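Module 4 – Vannerie d'usage : corbeilles et paniers de présentation
Notes de cours, deuxième partie

Rappel de la séance précédente

Nous avons vu les matières (osier brut, osier blanc, rotin, moelle de rotin, papier torsadé) et les trois opérations communes à presque tous les ouvrages : le fond, la montée, la bordure. Les mots à connaître sont ceux de la fiche 3. On dit « brin » pour l'élément qui tisse et « montant » pour celui qui porte. Dans les copies, je lis encore trop souvent « tige » pour les deux.

La partie d'aujourd'hui traite des formes rectangulaires basses, celles que l'on trouve sur les comptoirs, les buffets et les étagères d'entrée. Elle sert de base à l'exercice pratique de novembre.

1. Pourquoi le rectangle est plus difficile que le rond

Dans une corbeille ronde, les montants partent d'un centre et la tension se répartit d'elle-même. Dans une forme rectangulaire, les quatre angles reçoivent des efforts différents de ceux des côtés. Si le vannier tire trop fort, le côté long rentre vers l'intérieur et la corbeille prend une taille. S'il ne tire pas assez, l'angle bâille et la bordure ne se ferme pas proprement.

Deux solutions existent. La première consiste à placer un montant plus fort dans chaque angle. L'angle est alors marqué, presque vif. La seconde consiste à laisser les montants ordinaires tourner en éventail, ce qui donne un angle arrondi. La seconde est plus rapide et accroche moins les tissus. On la rencontre souvent dans la corbeille de commerce.

Il faut aussi décider de l'inclinaison des parois. Des parois droites donnent le plus grand volume pour une surface donnée. Des parois évasées rendent le contenu plus visible et permettent d'empiler les corbeilles vides. L'évasement se règle dès les premiers rangs de la montée ; on ne le rattrape pas ensuite.

2. Le tissage ajouré

Le tissage plein protège le contenu et pèse davantage. Le tissage ajouré laisse passer l'air et la poussière, sèche plus vite et consomme moins de matière. On distingue :

- l'ajouré à montants parallèles, où les jours sont des rectangles étroits ;
- l'ajouré croisé, où les brins se coupent en biais et laissent des jours en losange ;
- l'ajouré à brides, réservé aux grandes pièces.

L'ajouré croisé tient bien à plat mais se déforme en diagonale lorsqu'on soulève la corbeille par un coin. On la prend donc toujours par deux côtés opposés.

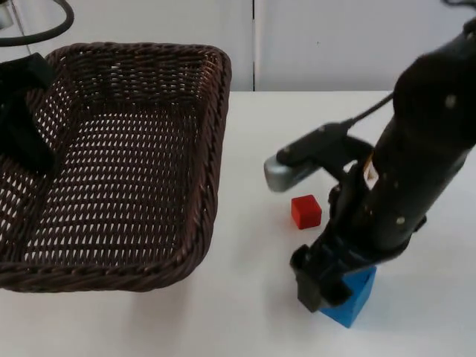 Le choix de la bordure dépend de l'usage prévu. Une bordure simple, rabattue et coupée au ras, suffit pour une pièce décorative. Une corbeille que l'on manipule tous les jours demande une bordure épaisse, car c'est la première zone d'usure. Sur le modèle brun foncé, la bordure est torsadée et nettement plus grosse que les brins des parois ; elle suit un rectangle aux angles arrondis, donc le second type d'angle vu au point 1. Le fond et les côtés sont en treillis à petits losanges, et le plateau blanc de la table se lit au travers en rangées de points clairs. Retenez ce contraste pour l'exercice : une matière sombre sur un support clair fait ressortir chaque irrégularité du jour, alors qu'une matière claire les cache. Pour corriger son propre travail, on pose la pièce sur une surface de couleur opposée et on la regarde d'en haut, légèrement de biais.

3. Teinte et finition

Le brun foncé s'obtient de trois manières : par la nature du brin (osier non écorcé), par un bain de teinture avant tissage ou par une lasure après montage. Sur une pièce finie, on ne peut pas toujours trancher à l'œil. L'indice le plus utile se trouve aux croisements : si l'on écarte deux brins avec un poinçon et que la partie cachée est plus claire, la couleur a été posée après.

Les produits utilisés à l'atelier sont la teinture Nelar, en bain, et la lasure Predis, au pinceau. La lasure s'applique en deux couches fines. Une couche épaisse bouche les jours et forme des gouttes sous la bordure, difficiles à reprendre. On laisse sécher 12 heures entre les couches, corbeille retournée sur deux tasseaux.

Ne pas lasurer une pièce destinée au pain ou aux fruits non emballés. Prévoir dans ce cas une garniture en tissu amovible.

4. Charge et contrôle

Pour une corbeille basse de comptoir, la charge d'essai est fixée à 900 grammes, répartis sur le fond. Le poids de la corbeille elle-même ne doit pas dépasser 700 grammes. Procéder dans cet ordre :

Poser la corbeille vide sur une table plane et appuyer successivement sur les quatre angles. Elle ne doit pas basculer. Mesurer les deux diagonales de la bordure. Charger, attendre, décharger, mesurer de nouveau. Passer enfin un chiffon fin sur tout le pourtour et à l'intérieur : s'il accroche, il reste une pointe à recouper.

Le basculement vient presque toujours du fond, trop serré au milieu. On humidifie, on place sous presse une nuit et on recommence le contrôle. Si le défaut persiste, la pièce est déclassée.

5. Entretien

La poussière se loge dans les croisements. On utilise une brosse souple à sec, toujours dans le sens du brin, puis un linge à peine humide. Pas d'immersion pour les pièces teintées. Une corbeille rangée près d'un radiateur devient cassante, et la bordure cède d'abord aux angles. Dans une réserve trop humide, des taches grises apparaissent sous le fond ; brosser dehors et laisser à l'air.

Pour le stockage, empiler par format, bordure contre bordure, sans forcer. Au-delà de 9 pièces, la corbeille du bas s'ouvre.

Exercice pratique de novembre

Réaliser une corbeille rectangulaire basse, parois évasées, ajouré croisé, bordure torsadée. Les brins sont fournis par l'atelier (lot Tabrizi, brun). Apporter son poinçon, son sécateur et un mètre souple. La fiche de contrôle du point 4 est à remplir et à rendre avec la pièce. La régularité des jours compte pour la moitié de la note, les angles et la bordure pour le reste. Le format est libre, mais le rapport entre longueur et largeur doit être noté sur le croquis avant de commencer le fond.

Lecture pour la prochaine fois : fiche 5, anses et poignées rapportées.

Atelier Dostach – Supports de cours | Mis à jour le 2025-08-12 | Contact | Reproduction réservée aux stagiaires | Haut de page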